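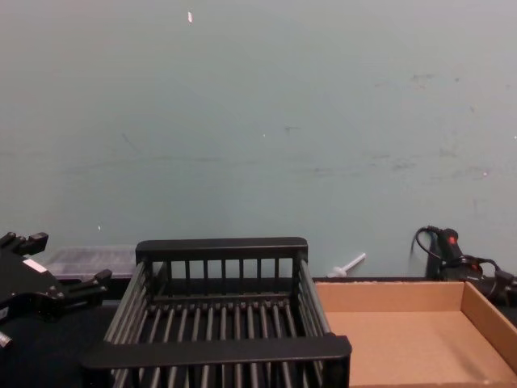
Karnitz Listeners Get a Straight Debate on the Gun Storage Bill

KARNITZ, July 1, 2024. Hi, Yến Cao here, host of the Clenda Hour, and I've got news I've been dying to share! We're putting both sides of House Bill 1837 in the same studio, live, with no canned talking points (I'll be taking the index cards away at the door).

If you've missed the fuss, the bill would require locked storage for handguns in any home with kids. My inbox has 129 emails about it, and wow, you people have opinions.

Oľga Sýkora of the Šimkus Center wrote the thing and will defend it. State Rep. hopeful and gun shop owner Ostus, who calls it "a padlock on my nightstand," will go after it. They get two hours, and I get to interrupt.

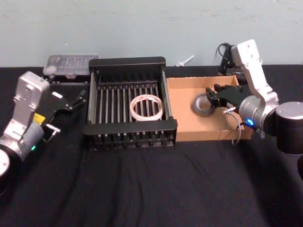
How to Get Your Question In

Call the studio line during the show or email me before we go on the air. Keep it short, please, and tell me which guest it's for. We'll do this again in November, right before the vote, if they're both still speaking to me.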